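Iltimholm project news: the grasp planner gets a new back end

October was a busy month for the software side of Iltimholm. The main change is that the planner, which we call Drolley, no longer decides on a grasp and a path in two separate steps. Before, it chose the best grasp first, and only then looked for a way to bring the arm there. Very often the best grasp could not be reached, and all the work was thrown away. Now both questions are solved together, and a grasp that cannot be reached is dropped early.

Haris Sethi wrote most of the new code, and Océane Vachon made the tests. The test set has 1776 start positions, all in simulation, and every night the build server runs the complete set. With the old version a full run needed 700 minutes, so we could not do it each night. Océane has also cleaned the log files, and it is now possible to open one failed case and play it again with the same random seed. I have used this many times already and I am very thankful for it. 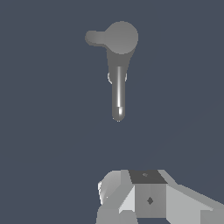 Can the new planner be used with the old scene files?

The old scene files still load, but you must convert them one time with the tool "carrier", which is in the same folder as the planner. The tool writes a new file next to the old one and does not change the original. If your scene uses your own collision shapes, please check them after the conversion, as very thin shapes were sometimes lost in the first version. Celeste Insaurralde has corrected this in version 2.

There are still some points which we are not happy with. The planner treats every object as rigid, and the friction value is the same for all surfaces. Also the time limit for one plan is fixed in the code at 20 seconds. Noémie Paquette is moving it to the settings file, together with the weights for path length and distance to obstacles. She asks everyone who has changed these weights by hand to send her the values, so that she can choose better defaults.

Next we will connect the planner to Clendura, our controller for the last part of the approach. The interface is agreed and the first messages go through, but the two programs do not yet use the same frame for the tool tip. Marlene McIntyre is writing a short note about the frames. Until it is ready, please do not merge anything which touches the transforms.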